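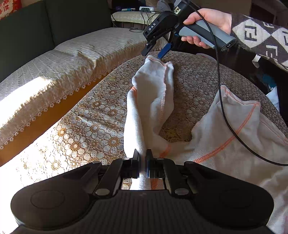
White sock with orange stitching

Home | Files | Notes | Contact
Print this page | E-mail this page

# Kolero mending words

A little list of 300 words for darning and patching, gathered by Shirin Yazdani from letters, pattern leaflets and a good many chats over tea. Each row has the word, its meaning and where it was heard.

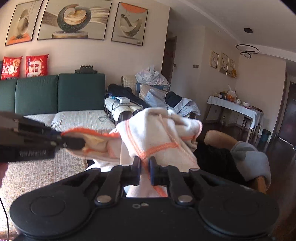
White cloth, orange stitched edges

Spellings are left as people gave them, so do be patient! New words are welcome until April.

We use cookies. Accept | Settings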